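Musenar Home Recording Project: Your Questions

What are we collecting?
Short examples of people doing small jobs by hand, done with the Musenar gripper. A learning system studies them and starts to pick up how the job goes. Plugging in a lamp, flipping a switch, closing a drawer: we love all of it!

Do I need any experience?
None. Most people feel clumsy for the first five or so tries and then get the hang of it. Darren Rowbotham, who runs our sessions in Rolham, still drops things, and he built half the grippers.

How long is one example?
Usually 9 seconds or so. Start with the fingers open, do the job, open them again, stop. If you're still going after 41 seconds the app ends the recording for you.

How many should I do?
A full set is 200, but you can spread it over as many days as you like. Part sets are welcome too. Please move things a bit between tries (turn them, slide them over, swap the table if you can), as a system that has only met one layout gets lost fast.

I fumbled. Should I delete it?
Please don't! Tag it "missed" and carry on. Declan Clegg goes through the missed ones every week and they're some of the most useful material we get.

Which jobs are open right now?
Drawers and jar lids have been open since March. Power strips are new and we're really excited about them, with all those little slots and buttons so close together. Any strip is fine as long as it has its own switches.

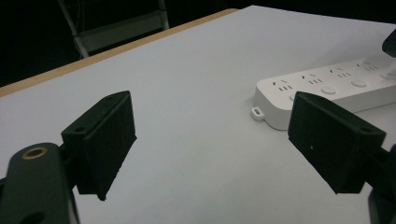 Fingers open over the table, power strip to the right.

Does the room have to be bright?
No. Dim rooms, lamps, daylight, mix it up. Just keep your fingers clear of the gripper's.

Where do I return the kit?
Drop it at the Catterall desk in the Duvard building, charger included. Uploads can be finished from home afterward.

Last updated 16 June 2021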